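Trinwood 五斗柜使用评测:装了一个多月的衣服之后

2020年6月25日

柜子是五月初送到的,到现在装满衣服用了一个多月,抽屉每天都在开关,可以写点东西了。

型号是 Trinwood 的五层抽屉柜,高110厘米,宽70厘米,原木色,没有选白色。在 Tultirer 网店下的单,付了382欧元,运费已经含在里面,送到楼下门口,上楼要另外加钱。我住三楼没有电梯,没加,自己拆开分几趟搬的。后面会说这个决定。

先说以前用的是什么,不然后面有些比较看不懂。之前是一个二手的 Benedetti 三斗柜,抽屉很深,底板是薄板,滑轨是木头对木头,夏天潮的时候要两只手一起拽。深抽屉的问题是衣服只能一层层往上摞,最下面那几件一整年见不到光。去年秋天底板中间塌下去,我用木条托了一下,撑到今年春天,第二层也塌了,于是换。

挑的时候看了三四家。我的要求很简单:抽屉要浅,层数要多,能全部拉出来,宽度不能超过卧室门后面那块墙。满足宽度的不少,抽屉能全拉出来的就少了,很多只能拉出三分之二,里面那一截要伸手进去摸。Trinwood 这款的页面上写着全拉出滑轨,配件页里滑轨的牌子是 Watico,可以单独买到备件,这一点对我影响很大。Benedetti 那个柜子当年就是想换滑轨换不了。

包装和搬运

两个纸箱,一个长一个扁。长的那个里面是侧板、顶板和背板,扁的那个是抽屉面板、滑轨和五金。角上有泡沫,板和板之间垫了薄纸,没有磕碰。纸箱底部有一处受潮的印子,里面的板没事。

长箱很沉,一个人抬得动,转楼梯的弯很难受。我在楼下把箱子拆了,侧板一块一块抱上去。如果你也住楼上又是一个人,要么花那个上楼的钱,要么就像我这样拆开搬,不要整箱硬拖。拆的时候注意五金袋是用胶带粘在泡沫上的,我差点跟泡沫一起扔掉。

组装

说明书是图示,没有文字,步骤画得清楚,只有一个地方有歧义:背板的槽朝哪一面。图里看起来两面都像。我装反了一次,拆了重来,多花了半个多小时。正确的是槽离后沿近的那一侧朝后,装之前拿背板比一下就知道。

孔位很准。木榫有点紧,需要一把橡皮锤,箱子里没有。偏心螺丝拧到底会有明显的卡住的感觉,到那里就停,再用力板面会鼓起来一点。我左侧板靠下的位置就有一个小鼓包,是自己拧过头了,朝墙,看不见。

滑轨是组装里最费神的部分。左右不一样,上面压印了很浅的 L 和 R,光线差的时候要打手电看。前面两层我装得慢,后面三层就快了。抽屉放上去以后用一只手推,能感觉到末端有缓冲,最后一小段是自己吸进去的。

全部装完花了一个下午加晚饭后的一段时间,一个人。固定到墙上的配件是附带的,一条带子和两个螺丝,没有膨胀管。我的墙是实心砖,自己另外买了合适的膨胀管。这一步不要省,抽屉能全拉出来,上面几层同时拉开的时候重心会往前走,没固定之前我试过拉开两层,柜子后脚已经有离地的意思。家里有小孩的更要固定。

抽屉的尺寸和能装多少

最上面一层浅,放袜子、内衣、皮带。下面四层一样高,我现在的分法是:第二层T恤,第三层衬衫和薄毛衣,第四层裤子,最下面一层床单和换季的东西。

T恤竖着放,叠成小方块一件挨一件,领口那一边朝下,折边朝上。抽屉的高度正好够竖着放一件普通的T恤,折边离上沿还有一指。厚卫衣竖着放就会顶到上面那层的底板,关的时候能听见刮,所以卫衣还是平放。 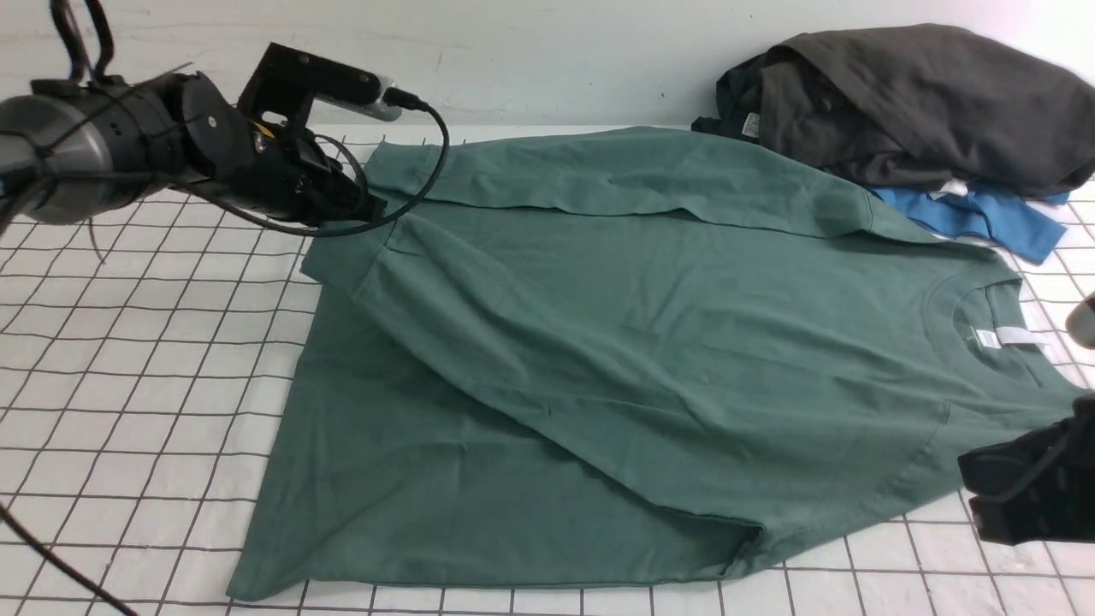

抽屉里面的净宽比外宽少了不少,滑轨和侧板要占地方。我原来以为能放三列T恤,实际放进去是两列加一条窄缝,缝里塞了几条手帕和一个装纽扣的小盒。下单之前最好看页面最下面那张尺寸表,写的是内部尺寸,藏得比较深。我就是只看了外部尺寸。

深度没有问题。身高173厘米,我站着拉开第二层,里面从前到后都看得到,不用弯腰,也不用踮脚。最下面一层要蹲,这个哪家的柜子都一样。

底板比想象中厚。我专门把几条牛仔裤和一件旧的厚外套集中放在第四层放了两个星期,再把抽屉拿出来平放在桌上,用尺子横着贴底板看,中间没有下沉。两个星期说明不了太多,Benedetti 那个也是过了好几年才塌的。过一年我会再量一次。

叠法跟着抽屉走

换了浅抽屉以后叠衣服的习惯也要改。以前是叠成一个大方块摞起来,现在要叠得窄一点、矮一点,而且得能自己立住。头几天叠得很随便,过两天一开抽屉,全都往前倒。后来固定了一套:铺平,袖子往里收,两边往中间折,再从下往上折。收袖子的时候顺手把布抹平,领子那一头留到最后。

薄的棉T恤最难立。洗过很多次的那种布,软,折边没有筋骨,挨着厚一点的放会好些。新买的反而容易。我把最软的几件放在中间,两头用硬一点的夹住,抽屉没满的时候再用一个书立顶着。书立是金属的,底下贴了毛毡,不然会刮抽屉底。

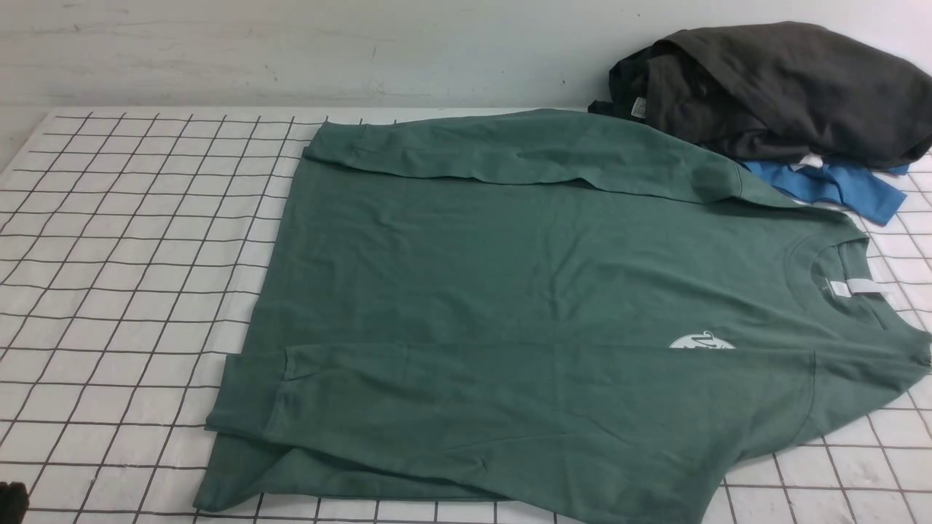

抽屉没装满的时候,衣服会不会在里面滑来滑去?

推得轻就基本不动,推得重会往后挪。末端那段缓冲能吃掉一部分力,可是最后还是有一个停顿,竖着放的衣服会跟着晃一下。装到八成以上就不明显了。装得少的话,在后面垫一个盒子或者书立就行,也可以铺一张防滑垫,厨房抽屉用的那种,按尺寸剪开。我在最上面那层铺了,袜子卷不会再滚到后面去。

滑轨和噪音

Watico 的滑轨是这个柜子里最好的部分。拉出来顺,空着和装满手感差别不大。早上家里人还在睡,我开第二层拿衣服,不会把人吵醒。旧柜子做不到这一点,木头刮木头的声音隔着一道门都能听见。

毛病有两个。一个是第三层从第二个星期开始,推到最后有轻微的咔一声。我把抽屉取下来看,滑轨后面的一颗螺丝没拧到底,螺丝头蹭到了。拧紧以后没再响。另一个是第五层,也就是最下面一层,缓冲比别的层弱,最后那一段要推一下才吸进去。我写信问了 Tultirer,回信的是客服 Sanne Mulder,隔一天就回了,让我先量一下左右滑轨前端到侧板前沿的距离。量出来差了一点,松开螺丝调齐,好了大半,还是比上面几层慢。她说如果一个月后还这样可以寄一副新的过来。我还没去要,觉得能接受,也懒得拆。

取下抽屉的方法:拉到底,左右各有一个小卡子,一个往上拨一个往下拨,同时往外提。装回去要把两边滑轨都推到最里面再对,我第一次没推进去,怎么都对不上。这一点说明书里没画。

表面和气味

原木色的表面摸起来偏干,有一点细纹,不滑手。顶板上我放了一盏台灯、一个托盘,平时还会放水杯。水杯忘在上面过了一夜,第二天有一圈浅印,干布擦不掉,过了几天自己淡了,现在斜着看还能看出来一点。后来就一直垫杯垫。

抽屉正面没有拉手,是上沿挖了一道斜槽,手指从上面勾进去拉。好处是路过不会挂衣服,坏处是槽里积灰,用湿布擦会有灰泥留在角上,用旧牙刷扫比较快。指甲长的人可能不喜欢这种开法。

气味是我最担心的。刚拆箱的时候板材味明显,卧室开窗两天以后淡了很多,抽屉里面的味道散得慢。我的做法是头一个星期抽屉全部抽出来靠墙立着,不放衣服。第二个星期开始放袜子和床单,闻了没有味道再放别的。现在把脸凑到最下面一层还有一点点,衣服上没有。对气味敏感的话,留足两个星期再用。

背板是薄板,一整张,插在槽里,没有钉子。靠墙放没有影响,要是想放在房间中间当隔断,背面不好看,而且会有点晃。页面上有一张把它放在房间中间的效果图,我觉得不太合适。

衣服放在里面的样子

有人会问放在浅抽屉里是不是比挂着容易皱。用到现在,我的感觉是和叠的时候平不平关系最大,和柜子关系小。

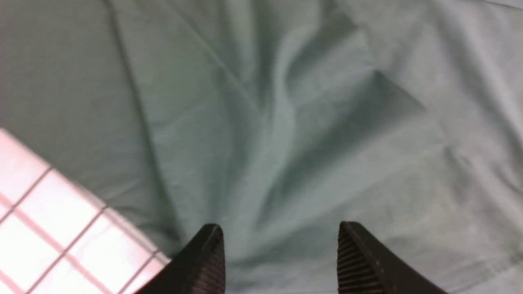

衬衫我大部分还是挂着,只有两三件不太讲究的放在第三层,拿出来在领口和下摆有折痕,穿上半天就没了。T恤更不用管。要注意的是叠之前那一下,布面中间那一片最容易攒褶子,像上面绿色的这件,褶子集中的地方要是不先抹开就折进去,放一个星期出来还是原样。我一般在铺了格子的白色台面上叠,线能帮着对齐,折出来两边一样宽,竖着放进抽屉才站得直。没有格子的地方就拿桌沿当线。叠得太紧也不行,厚料子折成小块硬塞,折边会压出一道死印,毛衣尤其明显,所以毛衣我只折两折,平放,一摞不超过三件。

防虫的东西我用的是香柏木片,放在最下面那一层的两个角。抽屉底和侧板之间有很细的缝,每层之间没有隔板,上下是通的,气味会往上走,第四层也能闻到。介意香味的人可以少放。另外,没有隔板也意味着上一层装得太高的东西会从后面掉到下一层去,我丢过一只袜子,找了三天,在第三层裤腰里找到的。

和旧的比较

Benedetti 三斗柜的优点是重,放在那里怎么拉都不动,木料比这个好,顶板放热杯子也没事。缺点上面讲过,抽屉深、拉得费劲、底板弱。如果你家有一个状态好的,舍不得扔,可以把它留着放被子和大衣,这类东西适合深抽屉。我的那个底板坏了两层,最后把面板拆下来做了两块搁板,其他送去回收点了。

Trinwood 这个轻一些,细节做得整齐,用料普通。它值这个价的部分在滑轨和抽屉的底板,省钱的地方在背板和侧板的厚度。能不能用十年我不知道,换滑轨倒是方便,备件在 Watico 的网站上按长度就能买到,一副的价钱不高。

同样的宽度,还有六层的一款,每层更浅。我考虑过,后来觉得裤子放不进去,没要。只放T恤和内衣的话,六层的那款应该更合适。带脚的版本离地高一点,扫地机和拖把能进去,可是高度也会增加,放在窗台下面的要先量好。我的是贴地的,底下不用扫,靠墙那一条缝倒是容易积灰,一个月用吸尘器细嘴吸一次。

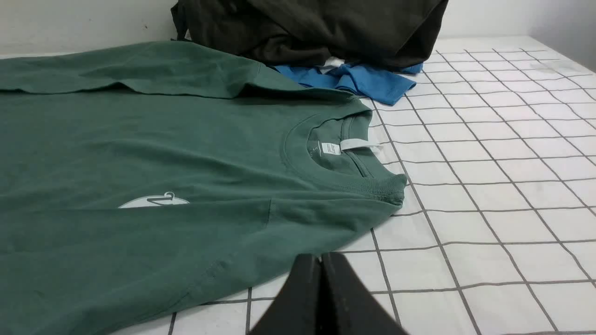

几个小问题

调平:柜子底下四个角有可调的塑料脚,要把最下面一层取出来才够得着,用一字螺丝刀从里面转。我家的地板往窗户那边斜,右前脚转出来大概半截才平。没调平之前第四层会自己慢慢滑开一条缝,调完就没有了。

颜色:实物比网页上的照片偏黄一点,和浅色木地板放在一起不完全一样,可以接受。五块抽屉面板的木纹是分开贴的,上下接不起来,走近看得出来。

防倾倒带:带子的长度可以调,踢脚线厚的也够用。搬家的时候记得先剪断再挪,我差点把墙上的螺丝一起拽出来。

退换:Tultirer 的规则是组装之后不能无理由退货,缺件和瑕疵可以补寄。收到先把五金袋里的东西按清单点一遍再动手。我这一箱没有缺,多了一颗木榫。

抽屉清洁:侧板内侧是没有处理过的毛面,细绒毛会粘在上面,深色衣服放久了能看出来。用粘毛滚筒滚一遍就行,不要用湿布,毛面吸水。

适合谁

卧室不大、衣服以T恤和薄衣服为主、想一拉开就全看见的,可以买。衣服多半是厚卫衣和大毛衣的,建议看抽屉更高的款式。租房经常搬家的也要想一下,偏心螺丝拆装一两次以后会松,我只装反那一次重来,有一个孔就已经没有第一次那么紧了。

打分的话,滑轨给九分,抽屉底板八分,表面处理六分,说明书六分,客服八分。整体我给八分。第五层的缓冲要是后面变差,我会去找 Sanne Mulder 要那副新的滑轨,到时候在文章下面补一段。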